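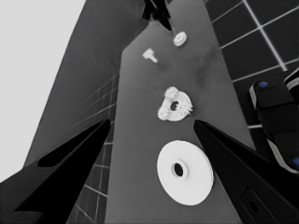
Can a machine do shop-floor chores yet? I get asked this a lot, mostly by people who run small shops like mine and are tired of putting the same little gearbox together all day. My answer is to try the job in simulation before you spend 1499 dollars on anything. My test job is the three small gears on a round carrier plate, plus the disc with the hub in the middle. I can do it half asleep. For two robot arms it's a real workout!

Step 1. Lay out the parts
Spread them loosely, the way they'd land on a real bench. Abla Issa, who taught me most of this, says a too-tidy start fools you every time, and she's right (my first setup in Sturero was so neat it told me nothing). 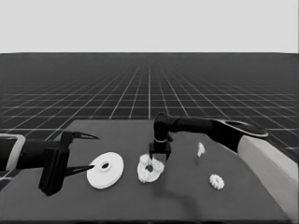

Then shift everything a little and go again. I do 111 runs before I believe any number.

Step 2. Score the boring stuff
Write down every drop, every jam and every gear that went in crooked. Stop the clock at 3 minutes. Anything slower and I'd rather do it by hand with the radio on. 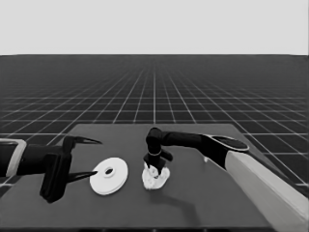
Step 3. Compare it with yourself
Time your own hands on the same job, mistakes included. Mine still win easily on gears. Folding shop rags is next on my list, in March.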